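Buscar en el foro - Palabras clave - Búsqueda avanzada

Mano derecha pierde el cero tras el cambio de mantel - celda bimanual, mesa 12

pmichailidis
Celda de manipulación con dos manos de cinco dedos, controlador Irkau. Desde que cambiamos la tela de la mesa, la mano derecha cierra el pulgar antes que el resto y el error de posición sube hasta 174 cuentas. Recalibré en octubre, con unos 4000 ciclos desde entonces. Así queda la mesa con los objetos:
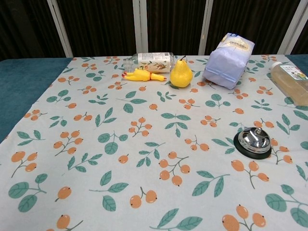
Mesa 12, mantel estampado, timbre a la derecha.

tuvton_sat
¿El error aparece también en vacío? Si solo aparece con objeto, yo miraría antes la percepción. Un timbre cromado devuelve reflejos y la profundidad sale con huecos.

pmichailidis
También en vacío. Lo de los reflejos lo descarto - el pulgar falla con la cámara desconectada.

e.vlachopoulos
Entonces es tendón o cero del encoder. Procedimiento que seguimos en Stadgate: parar el brazo, dedos extendidos, palma libre, leer las cuentas de cada dedo y comparar con la otra mano. 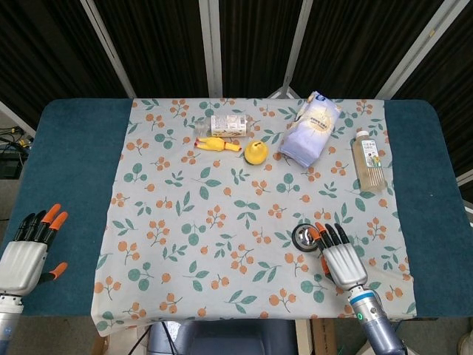 Si la diferencia entre pulgares pasa de 400 cuentas, retensar. Por debajo, basta con rehacer el cero en caliente. Y fijad el mantel por los lados: si se desplaza, cambia la altura de contacto y el control de fuerza compensa donde no debe.

tuvton_sat
No estoy de acuerdo con rehacer el cero en caliente. El manual de Dimitriou lo pide en frío y con la muñeca en reposo.

e.vlachopoulos
El manual es para la versión anterior de la muñeca. En frío nos quedaba deriva a la hora de trabajo.

pmichailidis
Haré las dos lecturas, frío y caliente, y subo la tabla. El tendón lo reviso igualmente.

Temas relacionados
Deriva del encoder en muñeca Irkau
Tensión de tendones: ¿par o cuentas?
Objetos cromados y cámara de profundidad
Fijar telas en mesa de manipulación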